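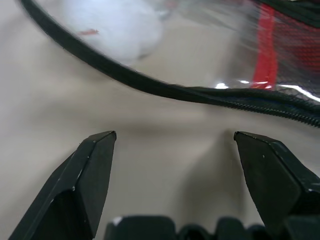
Tower on the old bus depot, Dekville — what do you think?

mylene_p
The plans for the Kuvier building are now on show in the library. It will have 131 flats and a garden on the roof for the owners only. I lived 20 years in a street behind the depot, and I am not against tall houses. But the ground floor is almost all car park entrance, and I find this a pity for the people who walk there.

Tiongson_N
I saw the plans too. The architect is Malý, the same office that made the swimming hall, and the hall is good. Please wait until it stands before you judge it.

mylene_p
When it stands it is too late to say something, no?

wilfredo.i
Agree with Mylene. The swimming hall has a door you can find. On this one I looked at the drawing of the street side for a long time and I could not see where a visitor should go in.

Tiongson_N
The entrance is on the north corner, sheet 601. It is small, I admit.
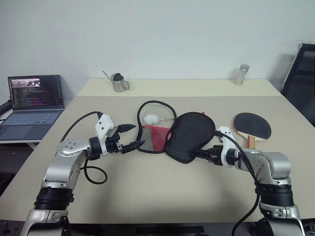 And about the car park, the town rules ask for a place for each flat. You should complain to the town, the architect did not write the rules.

Lilibeth T.
Noel, that rule was changed in November. Now it is one place for every two flats. So they build more parking than they must, and this is a choice of the owner.

Tiongson_N
I did not know that. Do you have the text somewhere?

Lilibeth T.
It is in the new building plan for the centre, in the chapter on traffic. You can ask for it at the town hall desk.

berenice_m
My worry is the wind. Beside the Ploler offices you can hardly hold a bicycle in winter, and that block is lower than this one. Does somebody know if they made a wind study?

wilfredo.i
There is one page about it, with arrows — I did not understand it very well. Comments can be left in the box at the library until the end of the month. I will put mine in tomorrow morning.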